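Visit report: gripper and camera comparison day, Ballar test hall

Published Jan 4, 2025

The cloth handling day at Ballar was a closed session for integrators, 16 seats, with three benches running and a long table of loose hardware that could be picked up and handled. I went to compare finger types on household textiles and to find out which camera positions the hall now recommends. These notes are in the order of the benches and leave out the talks, whose slides are to be sent round in February.

Bench one was textiles on a two-finger gripper, with both wrist and fixed views.
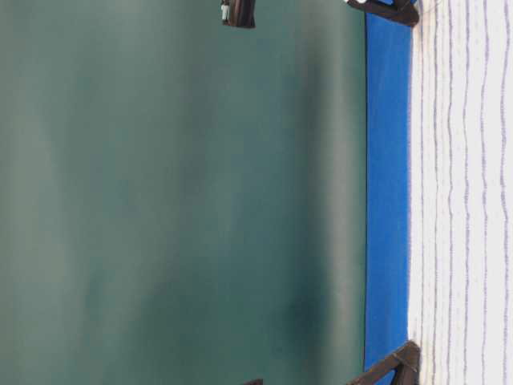
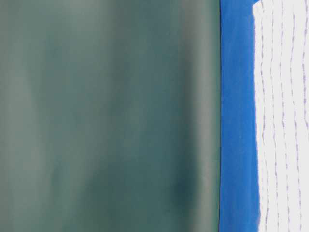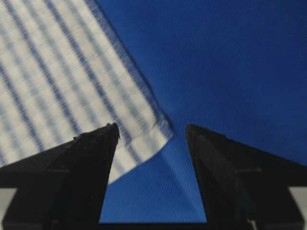
Wrist view from the gripper, with the black fingers open at the folded corner of the striped cloth.

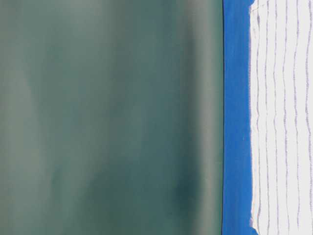

The bench one controller is a Stetorard unit, the same family we have at work but with a newer motion package. The operator could switch between position control and a force-limited mode from a foot pedal. In position control the fingers close to a programmed width and the cloth has to fit that width. In force-limited mode they close until the set force is met and then hold. For a single layer of towelling the difference was small. For a hem, where the thickness changes over a few millimetres, force-limited mode gave a better hold and the operator used it for the rest of the session.

Three sets of fingers were tried on the same arm. The first was a tapered rigid pair. They reach into a fold well and are easy to aim, but they need to arrive at a sensible angle. If they come in too flat they push the cloth along the table. The second was a flat padded pair, which forgave poor aim and was slow to get under anything. The third was a pair with a sprung lip on one side, made by Hyvönen, in which the lip slides under the edge before the other finger closes. On thin cotton the lip was the best of the three. On towelling it caught in the loops twice and had to be freed by hand.

Changing fingers took longer than I had expected. The rigid and padded pairs share a mount and go on with two screws each. The Hyvönen pair needs its own adaptor plate, and after fitting it the tool centre point has to be taught again. The hall staff had this down to 7 minutes. I would allow double that for a team doing it for the first time, and I would keep the adaptor fitted permanently if the budget stretches to a second gripper.

The camera discussion was the part I had come for. Bench one was set up to log every view at once, and visitors could ask for any of them on the monitor. My own conclusions:

The wrist camera is good for the last few centimetres. It shows both fingertips and the material between them, so a missed corner is plain straight away. Its weakness is that it moves with the arm. Smearing during a fast approach is enough to upset an edge detector, and fine stripes make matters worse.

A fixed camera gives a steady reference but has to be placed with the whole working volume in mind. A large surface close to the lens will take up most of the picture and leave a narrow band of useful detail at one side. It will also pull exposure and focus if these are left on automatic. Lock both, and check the view at the extremes of travel as well as at the home position.

If only one camera can be afforded, I would still choose the wrist for picking and the fixed position for folding. The staff did not agree among themselves on this point and I did not hear a settled answer.

Bench two was a smaller arm from Prasa with a suction tool and a needle tool. Suction on woven fabric is poor, as anyone would expect, and the demonstration was limited to coated cloth and a shower curtain. The needle tool was more interesting. It separates one layer from a stack very cleanly, and on the stack of napkins provided it took a single layer 221 times in a logged run before the first double. The log was on the bench and could be read. The drawback is marks. On a tight weave they can be brushed out, but on knitted cloth I could still find them with a fingernail, and a laundry customer would object.

The Prasa controller is pleasant to use. Jogging is smooth, the pendant is light, and fault messages are in plain language. I was less taken with its handling of external triggers. Camera and arm are synchronised through a digital output with no time stamp, so matching pictures to joint positions afterwards means some guesswork. The Stetorard logs both against one clock, and for anyone comparing grippers from recorded runs I think that settles the choice.

Bench three was an endurance rig: one pair of padded fingers opening and closing on a folded strip of canvas, with a force reading taken every 2000 cycles. The pads had glazed over and the grip force needed to hold the strip had crept upwards. Roughening them with abrasive paper brought it back down for a time – the plot showed the step clearly – but each recovery was shorter than the one before. The suggestion was to treat pads as a consumable and order them in bags.

A few practical points for anyone going to the next session. Bring your own cloth, washed at least once, as new fabric carries a finish that changes the friction. Bring the drawing for your tool flange too; the hall has adaptors for the common patterns but not for ours, and I lost my hands-on slot on bench two for that reason. Parking is at the rear and the goods entrance is the one to use. Laptops can be connected to the log server by cable only.

I have asked for the raw logs from the three finger sets on bench one and will add the grip force figures to this page when they arrive.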